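Wulosia Courtyard Garden: where we've got to by the end of February

Hello all, and thanks again for the second payment, which landed just in time for the gravel. I'll try to keep this shorter than the last one (sorry about that) and stick to what's been done, what hasn't and where the money went.

Ground works

The old concrete is out! It was thicker than the survey said, nearly double along the back wall, so the breaker stayed on hire for an extra week. Under it we found decent clay and a fair bit of Victorian rubbish, mostly bottle ends and a boot. We've dug over the long border, forked in grit and composted bark, and laid the land drain from the gate down to the soakaway. The soakaway coped with the heavy rain at the start of the month, so I'm happy to call that bit finished.

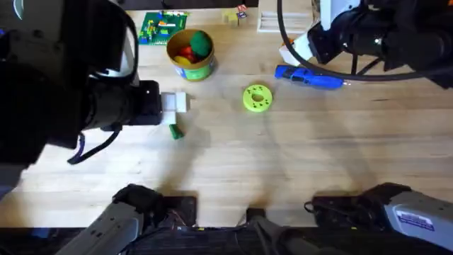
Paving is the part I keep getting asked about. Mateja Kovačević has redrawn the path so it curves round the cherry and meets the ramp square on, which loses us a sliver of border but gives wheelchairs a proper turning space. For the benches we've gone back and forth on colour, and I'm now set on pale wood with a nice straight grain, left to go silver over time. The Flutetti setts have come and are stacked by the gate. We're 2 pallets short of what we ordered, and the supplier has promised the rest before Easter.

Planting

We've put in 102 bare-root hedging plants along the car park side, all hornbeam, heeled in overnight and planted the next morning before the frost came back. They're mulched and have guards on. The cherry has had its crossing branches taken out and looks much better for it. I've held off on the perennials – the border is still too cold and sticky, and I'd sooner lose three weeks now than half the plants. The ferns for the shady corner are reserved at the Su nursery and will stay there until April.

One thing I got wrong: the two climbing roses I'd pencilled in for the north wall won't get enough sun there. I've swapped them for a climbing hydrangea, same price give or take.

Money

The extra breaker hire and the bigger skip took us about £2,000 over on ground works. Most of that comes back from the lighting, where the Stirnix quote was well under what we'd allowed. The rest I'd like to take from contingency, if you're all right with that. Receipts are in the usual folder.

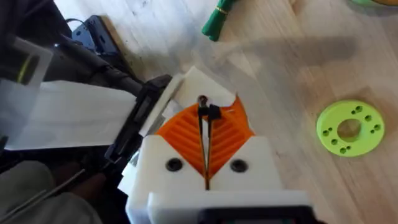 Next up

Setting out the path, then the sub-base, then setts as far as we can get with what's in hand. Benches to be ordered once you've said yes to the timber. I need an answer on the contingency before the sub-base goes down, and a decision on whether the tap goes by the gate or the ramp – I'd go for the gate, it's a much shorter run of pipe.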